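Lecture 9 notes: Perception for grasping, and why your confidence number lies
Aug 15, 2022
Notes taken by Olga Gouveia, edited by Diarmuid Sheehan

Read these before the lab. They repeat most of what was said on the board and leave out the derivation of the filter, which you can get from the April handout.

1. What the policy gets

The Larkex stack hands the policy a wrist image and a gripper width, and nothing else. No depth, no force. The vendors of pipelines like this will tell you that the network "understands the workspace." I would like to see the evidence. What it has is an array of numbers and a habit of answering every question it is asked.

Start with the boring input. If you only ever evaluate on views that contain a target, you never find out what the detector does without one. Run it on bare table first. Wood grain is a good test: long curved lines, knots that close into ovals, a speck of dust near the fingertip. A segmentation head trained on cloth edges may well find an edge in there.

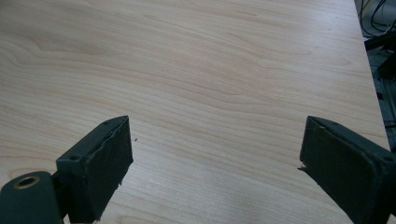
2. Thresholds

Gurura, the detector we use in the lab, ships with a confidence cutoff. Students treat it as physics. It was picked by a person, on a validation set you have not seen, probably late in the evening.

Our own set has 186 bare-table views. Do the following before you touch the controller:

Run the detector on all of them and save the raw scores.
Sort by score and look at the top 20 with your own eyes.
Write down what each false detection landed on. "Grain," "finger" and "table edge" will cover a lot of it.
Only then move the cutoff, and report what it cost you on the views with a target.

Mask the fingers if you like. Be aware that a fixed mask assumes fixed fingers, and pads get scuffed and chipped at the edges. The Martinelli group's mask was drawn once, on new parts, and reused for two years. I don't trust any result that came after.

3. Grasp state from a single view

Suppose the cloth is between the jaws. Is it held? The width reading says the jaws stopped closing, which is consistent with a good grasp, a fold caught by one corner, or a calibration offset. The image says there is terry cloth where you hoped there would be some.

A twisted towel is a nasty case. The strand between the jaws and the bunched part behind it are the same white and the same texture, so a mask will happily merge them into one blob, and the blob's centroid can land somewhere you would never want to grip. Any planner that takes the centroid as its grasp point inherits that error without complaint. Vosum, our planner, does exactly this by default. Turn it off (centroid_target = false) and use the jaw midpoint.

Do not report "grasp success" from one image. Report "cloth visible between jaws," and let the lift test decide the rest. A policy that scores 80 percent on the first and is never measured on the second has told you very little.

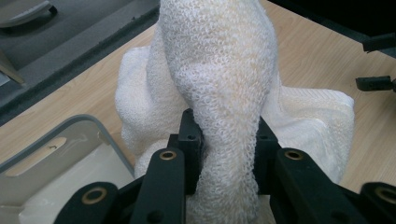
Nassoro Kirui objected that the lift test is slow, and that a learned success classifier agrees with it most of the time. Fine, but most of the time on which cloths? If the classifier was trained on labels from the same detector, the agreement is partly the detector agreeing with itself. He is going to rerun it with hand labels and we will look at the numbers next session.

4. For the lab

Work in pairs. Hand in the raw scores, your list of false detections and one paragraph on the cutoff. Plots without axis labels go back unread. Octavio Huaranga has the login for the shared drive.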